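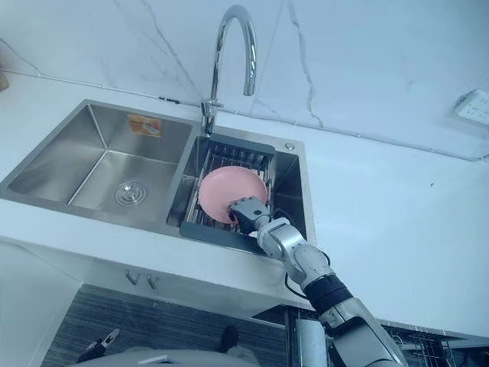 Double-basin sink in a white countertop, marble-patterned backsplash behind.

Kelletti Sink Fittings Table, release of 17 Jan 2018

Contents
kelletti.csv holds 767 rows, one per sink model. spares.csv lists 131 strainers, clips and gaskets by part code.

Fields
model_id, basin_count, basin_depth_mm, drain_diameter_mm, cutout_width_mm, source. Depth is measured from rim to drain seat. Empty cells mean the value was not published — zero is never used as a filler.

Known gaps
26 rows have no cutout width. Models sold before September 2009 use the old drain codes; map them with codes_old.csv before joining to spares.csv.

Maintainers
Setareh Talebi (tables), Aurelio Huerta (part codes). Send corrections with the model_id and a scan of the spec sheet.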